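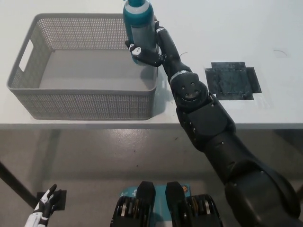
Why do baskets have holes?

Have a think about all the baskets you have met. There might be one by the bath for your toys, one in the kitchen for potatoes, one at the swimming pool for your shoes and socks, and very likely one somewhere in your classroom for the things everybody brings in from home. Lots of them have little holes all over their sides, in neat rows, as if somebody had gone round with a very patient hole punch. What are all those holes for? It is a lovely question, and it has more than one answer, so make yourself comfortable and we will go through them slowly.

Let the air in!

Picture a water bottle on a hot afternoon. You have been running about, you have had a big drink, and a few drops have dribbled down the outside. Now you pop the bottle away. If you put it in a box with a tight lid, those drops have nowhere to go. They sit there in the dark, and after a few days the box begins to smell like an old flannel (you know the smell I mean, and I am sorry for reminding you of it).

A basket with holes is much kinder. Air can wander in through one side and out through the other, and every time it passes it picks up a tiny bit of water and carries it off. Grown-ups call this evaporation. It is the same thing that happens to a puddle in the playground when the sun comes out, or to your swimming costume on the washing line.

Some baskets have holes in the bottom as well, so that drips can fall straight through. Others have a smooth, solid floor, like the grey one at the top of this page. A solid floor is handy if the basket is going to stand on a nice white table, as the drips stay inside and you can wipe them up with a cloth when you take the bottles out.

Less plastic, but still strong

Here is a thing that surprised me when I was small. You would think that a wall full of holes would be a weak and wobbly wall. But look closely at a plastic basket with a grid of small square holes and you will see that the holes are only half the story. Between them run thin strips, some going up and down and some going across, and every strip is joined to its neighbours. When you push on one, the others help it to push back. A garden fence works in this way, and so does the net on a football goal, in its own floppy manner.

All those missing squares are bits of plastic that the basket maker did not have to use. That makes the basket lighter to carry. My friend Fouad Sfeir, who used to work at a basket factory in Ninedholm, told me that one big mould there could turn out 3,000 baskets before it needed a proper clean. If you save a spoonful of plastic on each one, just think what a heap of spoonfuls you have by the end!

The biggest hole of all

Now look for the hole that is larger than the rest. You will usually find it high up in the end wall, and it is just wide enough for your fingers. Yes, it's the handle! A handle that sticks out can catch on your jumper, but a cut-out handle is simply a gap, so it takes up no room on the shelf.

Something to try

You will need 2 small pieces of cloth, a jug of water, a basket with holes and a plastic tub with a lid. Ask a grown-up if you may borrow them.

Dip both cloths in the water and squeeze them out as hard as you can. Lay one in the basket and the other in the tub, and put the lid on the tub. Leave them side by side until the next morning, then have a feel of each one. Which is drier? Does the tub have any little drops on the inside of its lid? Where do you think they came from?

If you have kitchen scales, you can weigh your cloths before and after, and be terribly scientific about it. When Edileuza Frota tried this with her class last September, the cloth in the basket started at 190 grams and was so light by home time the next day that the children wanted to weigh it all over again, just to be sure.

And a small job for later

Go on a basket hunt at home. Look for round holes, square holes, long thin slots and woven gaps – a wicker basket counts, of course, and so does a colander if you are feeling generous. Draw the pattern of each one and write underneath what the basket holds. Then choose your favourite and see if you can work out whether its holes are there for air, for water, for saving plastic, for your fingers, or just because somebody thought they looked pretty.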